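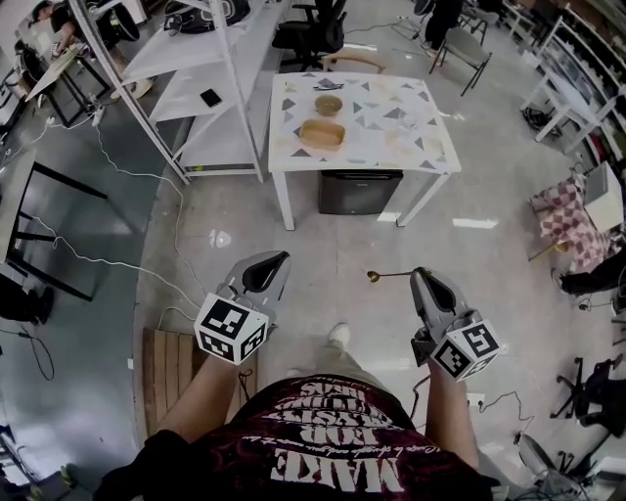

Two hand-held grippers with marker cubes, seen from the operator's viewpoint, with a bowl and a wooden tray on the table ahead. Photo: Trinier

Trinier reports results from two-handed demonstration study

TRISTMONT, 16/01/2023 – Robotics developer Trinier has published results from a study of how robots can learn two-handed table tasks from people who carry the grippers themselves. The method, named Ireo, uses no robot arm while demonstrations are being recorded.

An operator holds one gripper in each hand and does the task in an ordinary room. Printed marker cubes on the grippers let the software work out where each hand is and how it is turned. The recorded paths are then used to train a control policy for a two-armed robot fitted with the same finger pads.

For the study, 15 operators recorded demonstrations of moving small items between a bowl and a tray. After training, the robot was given 288 trials with starting positions it had not been trained on. It completed 214 of them. Most of the failed trials involved the second hand closing before the first had let go.

The team also compared recordings made from a head-level view with recordings made from a fixed view beside the table. Policies trained on the head-level recordings completed more trials, mainly in tasks where one forearm blocked the side view of the other hand.

"We wanted to know how much of the work could be done without booking time on the robot," said Graça Torres, who led the study at Trinier. "Recording is now the quick part. Cleaning up the tracks when a marker goes out of sight still takes us longer than we would like."

The next round of work will cover 19 tasks, including folding cloth and opening containers. Testing will be carried out with Scanlon, which supplies the robot arms, and is due to finish in October.

The full report and the trial records are available from Trinier on request.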